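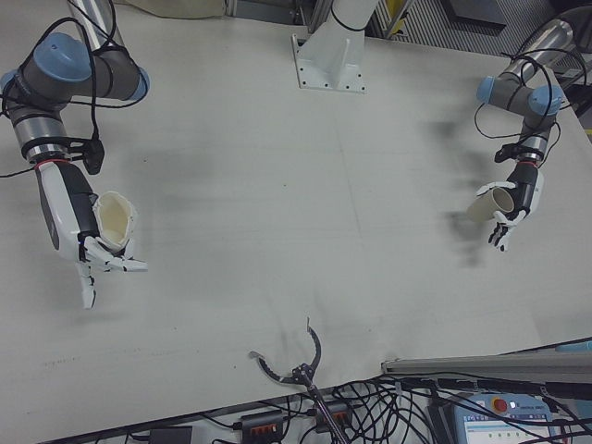
Does a bridal sample sale really save you money? Less than the tag suggests, once you add up what comes after.

Jultico is holding its fall sample sale in September, with gowns from Trallitz and Miditz and a short rack from Şimşekoğlu. The flyer says up to 1000 dollars off. "Up to" is doing a lot of work there. Last season I wrote down the prices on the rack I was allowed to look through, and the markdowns were mostly in the 300s. One plain crepe sheath was down by 346, and that was among the better ones.

Then there is the dress itself. A sample has been tried on all season by people of every height, in heels and out of them. Hems get gray. Zippers give up. Beading comes off under the arms, where you won't notice it until the pictures come back. The sale is final, so the repairs are yours.

I asked for a written quote on a fairly ordinary set of changes: take in the sides, raise the hem, replace the zipper and clean the train. It came to 442 dollars, before any bustle. Put that next to a markdown of 346 and tell me where the bargain went. 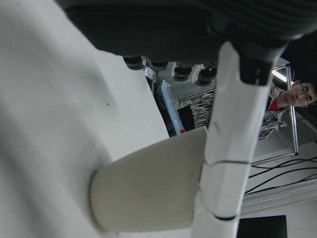
And that assumes the gown can be altered at all. Samples tend to be cut in one or two sizes, and taking a dress in is a lot easier than letting it out. Trallitz leaves a decent seam allowance, from what I have seen. Miditz leaves almost none – check the inside before you fall for the outside.

I'm also not sold on the "designer original" labels. Ask what year the style came out. Of the 6 gowns I asked about last time, the staff could date two.

If you go anyway, and plenty of readers will, bring the shoes you plan to wear and get there before 9 a.m. Look at the dress by a window. Ask for the regular price in writing, because I have my doubts about some of those crossed-out numbers. The Şimşekoğlu rack is usually at the back, and it's the only one I'd stand in line for.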